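Kitchen & Table > Tidying > Everyday Tips

Clearing the table that collects everything

By Jérémie Le Goff, March

Search tips and how-tos Go

Every home I've ever lived in has had one surface that gathers things up, and in ours it has always been the table nearest the sofa. You come in, you put down whatever is in your hands, and by teatime there's a bottle of sauce, a parcel box, somebody's cup and a piece of paper that might be important, all getting on very well together. I used to be quite cross about it. These days I've made my peace with the muddle and put my energy into clearing it quickly – which is a far more cheerful way to live, I promise you!

My own method came mostly from my old neighbour Ferdinand Strebel, who ran a tiny café called Renderetti and could clear a table in the time it took me to find a cloth. He always began with cups. A cup lying on its side wants picking up before anything else, because there's nearly always a last mouthful in there that you've forgotten about, and it will find its way under everything else on the table. Carry the cups off first, straight to the sink and not to the worktop "for a minute", and you can see what you're dealing with.

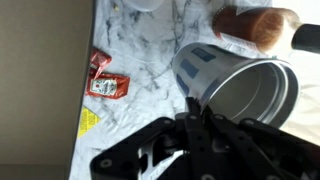 Ketchup packets come next, and oh, they do breed. If you get takeaways as often as we do you'll have a drawer full before you know it. Give each one a little squeeze over the sink. If it's firm and clean it can go in a jam jar in the fridge door, and if it's sticky, leaking or puffed up, out it goes. I keep one jar and one only, and when the jar is full the next lot goes in the bin. I was very strict about this after I found a split packet at the bottom of my cutlery drawer, stuck fast to the good teaspoons (I'm still finding bits of it, if you must know).

Dried ketchup itself is nothing to fret over. Lay a warm, damp cloth on it, go and do something else for five minutes, then wipe. Please don't go at it with a knife.

Bottles of brown sauce or barbecue sauce should be stood up as soon as you come across them. Left on their side they creep into the cap, and then the cap glues itself on. If that has already happened, hold the neck under the hot tap, dry it well and twist with a rubber glove. Before it goes away, wipe the rim and the threads with kitchen paper and have a look at the label, as some sauces are meant for the fridge once they're opened and some don't mind the cupboard.

Metal tumblers with a pattern on them are best washed by hand with a soft sponge, in our house at any rate. I put two through the dishwasher one summer and the colours were never the same again. Dry them straight away with a tea towel and you won't get water spots. Store them upright with a bit of room between them – stacked ones jam together, and then you're back to the rubber glove.
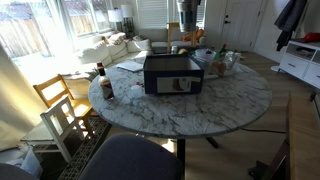 Now, boxes. A cardboard box on a table is an invitation, and once it's open people will drop all sorts in it. I say use that to your advantage! A shoebox or boot box makes a lovely clearing box: everything that belongs in another room goes in, you walk it round the house once, and you come back with it empty. Do look inside before you fold it up for recycling. Jérémie the younger, my nephew, once recycled a box with his front door key in it, and we spent a long, damp evening with a torch.

Papers I read standing up. If I sit down with them I'll be there until supper.

Last of all, the table itself. Marble, or anything you suspect might be marble, doesn't care for vinegar or lemon, and sauces can have plenty of vinegar in them, so blot any drips promptly. Warm water, a small drop of washing-up liquid and a soft cloth will do nicely, then a second cloth with plain water, then a dry one. Start in the middle and work outwards, and cup your hand at the edge for the crumbs. If it's a round table on a pedestal, run the cloth over the feet while you're down there, as they catch far more dust than you'd think.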